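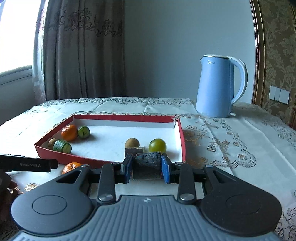

I got an email from the folks at Kirnon this week and had to share it, because some of you have been asking me where to eat cheap in town before the fall crowds show up (I see you, budget travelers!). The Mansilla tasting walk is back this September, and the whole thing is still free to join. You pick up a map at the Kirnon front desk, stroll from stop to stop, and only pay if you want a full plate or a bottle to take home.

There are 14 stops this year, and a bunch of them are new to me. I'm most excited about Tuneo, the little place up the hill that does small plates and a house cider. I went in the spring and left way too full, so go easy at the first few stops if you plan on making it that far.

Parking on the main street fills up fast, so I always leave my car at the lot by the old depot and walk in. It costs $5 for the whole day and you're at the first stop before you've even gotten your map folded right.

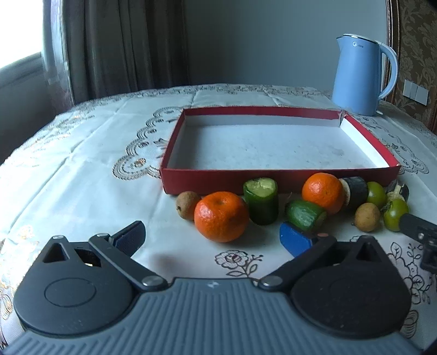 ## Dates, maps and a room deal

Maps go out starting Sep 9, 2025, and Kirnon is printing 2,000 of them. Last year I put it off and ended up sharing one with a very patient couple from out of state, so grab yours early!

If you want to stay the night, the Hinditar Inn has rooms for $70 if you show your map when you check in. That's the best price I've seen there in a long time. The rooms are small and the stairs are steep, but the porch is lovely in the evening and the coffee is good. Call them directly, as the deal isn't on their website.

Dogs on leashes are fine on the walk itself, though a couple of the stops will ask you to sit outside. I'll post my favorites once I've done the full loop.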